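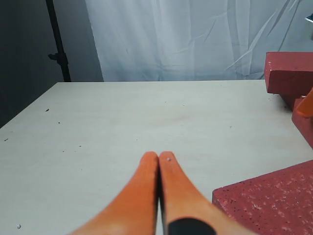 7/13/25

Up at six and got the binding cut before it got too warm upstairs. I wanted 2½ inch strips and then changed my mind and went for 2 inch, single fold, as the backing is thin and I didn't want a thick edge. I have enough of the brown left over for one cushion, if I'm careful.

The top has been finished since Thursday. It measures 96 inches one way and 93 the other, and it was meant to be square. I checked it twice on the landing floor. The difference must have come in with the second border, the one with the flying geese, where I pressed the last side a different way from the rest. I thought about unpicking it and decided no. It's going on a bed.

Hand quilting the middle panel. I'm using the Pelten thread in cream, which is waxed and doesn't knot the way the last lot did. The needles are still the short ones. Did the whole of the inner star and one and a half of the corner leaves. The leaves are slow because of the seams underneath, four layers in places, and I have to stab rather than rock the needle. Left thumb sore by eleven. Put a plaster on it and carried on until lunch.

Marking is a nuisance. The blue pencil brushes off before I get to it and the white doesn't show on the shirtings at all. Tried a sliver of soap on the dark pieces and that was better than either. For the light ones I've gone back to masking tape, a foot at a time, and I take it off every night in case it leaves a mark.

Lunch was egg sandwiches. Rang about the wadding for the next one. Dostalia have the wool blend again but only in the cot size, so I'd have to join it, and I said I'd leave it for now. Nasrallah do a cotton one on the roll. Dearer, and I haven't seen it.

Spent the afternoon sorting scraps, which I've been putting off since January. Everything under two inches wide went in the bag for stuffing. The rest I put in colour order in the shoeboxes. Found the missing piece of the Jivon print, the small rust leaf, folded inside a pillowcase. It would have done nicely for the corner squares. Too late for this quilt, so I've pinned a note to it so it doesn't get cut up for something else.

The next one will be plain hexagons, all paper pieced. I have 200 papers cut and they won't go far. I'd like it ready to carry about by the time this one is in the wash.

Rain at five, heavy for ten minutes, and then very close again. Did another hour by the back window after tea and finished the second leaf. The stitches on that one are bigger than on the first. I'll look at it in the morning and see if it bothers me.

Need: more tape, a new thimble, brown thread for the binding.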